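Domain Randomization and the Wrist View: Notes on the Tray Experiments

The purpose of this entry is to record the outcome of the simulation work carried out between the spring and August, and to set out the reasons for the change in method announced in the previous entry. Readers who have followed the Geltberg series will recall that the original plan was to train the placing policy on a single overhead view. That plan has been withdrawn.

The task itself has not changed. The arm must bring a small part over a shallow tray and set it down inside the rim without touching the rim on the way. In simulation the tray and the surface beneath it are modeled simply. The parts were supplied from the Prirkby set, which was chosen for its plain shapes and for the ease with which its members can be resized.

Under the overhead view, the policy learned quickly and then stopped improving. A review of the failed episodes showed that most of them ended in the same manner. The arm approached correctly, the fingers hid the target area during the last part of the descent, and the policy continued on its earlier estimate. When that estimate was wrong by even a small amount, the part came down on the rim. Additional training did not correct this. The information needed at that moment was missing from the image, and a longer schedule could not supply it.

A second view was therefore added near the fingers. This choice carries known costs. The fingers occupy a fixed part of every image, the tray is seldom seen whole, and the apparent size of the rim changes a great deal over a short movement. Against this, the near corner of the tray and the slope of its inner wall are generally in sight during the stage at which the overhead view was of least use. 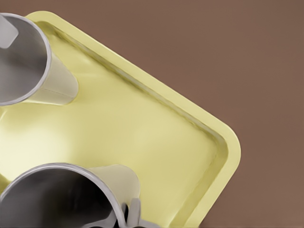
The first policy trained with both views gave a result that was good in simulation and poor in transfer. Of 300 test episodes in the simulator, very few failed. The same weights on the bench arm hesitated over the tray, sometimes drifting back and forth above one spot until the time limit was reached. This was a disappointing week's work, and the cause was not found promptly.

The cause, when it was found, lay in the lighting. The renderer places a strong highlight on glossy plastic, and in the default configuration the light did not move between episodes. The policy had come to use the position of the bright area as a guide to the position of the tray. This is a reasonable thing for a network to learn when the two are always related. On the bench, where the lamps hang in a different arrangement, the relation does not hold.

The remedy was to randomize the light, and it was applied in stages so that the effect of each could be observed. The direction of the main light was varied first, followed by its strength, and then by the gloss of the tray material. The color of the surface was varied last. Each stage was trained from the same starting weights, with the same number of steps, and was tested on the same fixed list of starting positions.

The results may be stated briefly. With a fixed light, the bench arm completed 409 placements in the full series, counting only those in which the rim was not touched. With all four stages applied, it completed 481 in a series of the same length. Most of the gain came from the first stage. Strength and gloss together made a smaller difference, and the surface color made a difference too small to separate from chance. I had expected the surface color to matter more – the earlier overhead policy was quite sensitive to it – and I have no firm explanation to offer.

Certain limits should be noted. Only one shape of tray was used. The parts were rigid throughout. The friction values were left at the defaults provided by Hativora, the simulator, and these have not been checked against the bench. In addition, the randomized policy is slower to settle during training and required 15 restarts before a stable set of learning rates was found. Those who wish to repeat the work should allow time for this.

A reader wrote to ask whether the Mahmoudi procedure, in which the images are altered after rendering, would have given the same benefit at lower cost. A short trial was made. Altering brightness and contrast after rendering helped to a degree, but it leaves the highlight where it was on the plastic, and the drifting above the tray remained. The procedure is retained as a supplement, applied to the wrist view only.

The next stage of work will concern trays placed partly under a shelf, where shadow takes the place of glare as the main difficulty. The training configuration for the present results will be posted once the file names have been put in order. The overhead-only weights will remain available for comparison, although no further corrections to them are planned.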